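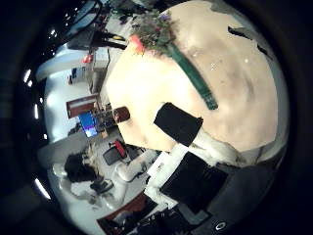
Petites fleurs violettes et feuillage, détail.

La saison de conférences de l'association Dostard reprendra en mars. Le conseil m'a confié le choix des intervenants, et je souhaite exposer sur ce blog les principes retenus.

Le cycle comprendra 5 rencontres, dont deux ouvertes au public extérieur. Shahzad Afridi, entrepreneur social et fondateur de Nultis, a accepté de prononcer la conférence inaugurale. Son intervention portera sur la transmission d'une association à une nouvelle équipe dirigeante, question que plusieurs de nos membres connaissent de près.

Les honoraires des orateurs font l'objet d'une convention écrite, signée avant toute annonce. Les frais de déplacement sont traités séparément, sur présentation des justificatifs. L'agence Katonar, qui représente deux de nos invités, a approuvé ces dispositions.

Les rencontres se tiendront dans la salle Mac Giolla, dont la capacité est fixée à 179 places. L'inscription demeure obligatoire, y compris pour les adhérents. Les demandes d'interprétation en langue des signes devront être formulées lors de l'inscription.

Le programme détaillé sera publié ici même dès réception des derniers accords.

Publié le 22 décembre 2018
Classé dans : Conférences, Vie associative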